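Chapter 4

Folding and Sorting Clothes

Most households handle clothing every day, yet few people are ever taught how to fold it. They copy a parent or a flatmate, or they give up and hang everything on the back of a chair. This chapter covers the folding of everyday garments: T-shirts, sweatshirts, trousers and small items. Ironing is left to Chapter 5 and storage to Chapter 6.

You will need a flat surface at about hip height. A kitchen table does well. A bed is too soft, and it is usually too low for anyone who has a full basket to get through. Wipe the table before you start and check it for crumbs, grease and splinters, which catch on knitted cloth.

Garments should be fully dry. Cloth that feels cool to the touch is often still damp at the seams, and a damp seam folded into a pile will smell within a day or two. Check the collar, the cuffs and the waistband, as these are the last parts to dry.

4.1 Laying out

Spread the garment so that the whole of it is supported, or as much as the table allows. Large items will hang over the side. Let them hang on the side nearest to you, where you can lift the cloth back with one hand. Smooth from the middle outwards with the flat of the palm. Do not pull at the hem, as this stretches jersey out of shape.

When cloth has to be moved, take hold of a small fold close to the edge and lift it before you draw it across. Dragging a garment by one corner puts back the creases you have just taken out.

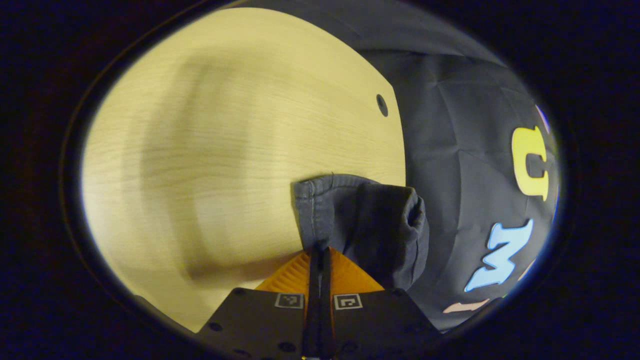
Printed garments need a little more care. Thick printed lettering does not bend as easily as the cloth around it, and a sharp fold through the middle of a letter may crack in time. Where you can, place the fold beside the print. Where the print is too wide for this, fold loosely and keep the garment near the top of the pile.

Dark colours show lint, so fold them together and leave towels until last.

4.2 The order of work

Gaetano Vitale, who ran the laundry at the Moulin hostel for many years, sorted by owner first and by type second. Ilaria Messina, at Rudow, did the opposite. Her residents shared shelves and wanted all the shirts in one place. Both methods work, but changing from one to the other halfway through a basket wastes time – decide before you begin.

Start with the largest pieces. They take up the most room in the basket, and once they are gone the socks are easier to find. Keep one corner of the table clear for finished piles.

Before reading on, take one T-shirt and one sweatshirt from your own drawer. Fold each as you normally would and put them to one side. You will need them again in Section 4.3.

3 comments

Thomas Longo: We used this chapter in October with a group of school leavers. The part about damp seams was news to most of them.

Selvaraj Weerakoon: Is Section 4.3 going to be put online as well? I can only find the opening.

Gianni D'Amico: I still fold on the bed. Might try the table.

314 shares

© Starow Educational | Contact us | Back to top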